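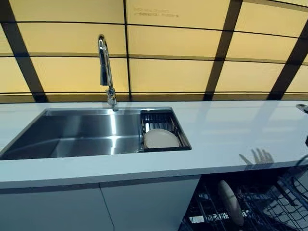 4.2 Plate transfer in the Marnden kitchen

Figure 3. Head-camera view in the Marnden kitchen, with one plate in the sink rack and one in the open dishwasher.

We trained Miranda on 452 demonstrations of moving a plate between rack and dishwasher, then let it try the task by itself at Marnden, a kitchen picked for us by someone with strong feelings about backlighting. The glowing wall behind the sink (Figure 3) washes the chrome and steel in yellow, and the dark diagonal bands across it gave our edge detector a great deal to talk about. The Edholm baseline, which relies on that detector, reached for a band 9 times and for the plate somewhat less often.

Shadows were the other difficulty. A hand shadow on a pale counter looks enough like a hand that the Lurnent safety layer would stop the arm and wait politely for it to leave. Adding some 3000 synthetic shadow images to training cut these stops to 2 over the whole test set. Both came late in the afternoon, and we have not been able to reproduce either one. Results by plate position are given in Section 4.3.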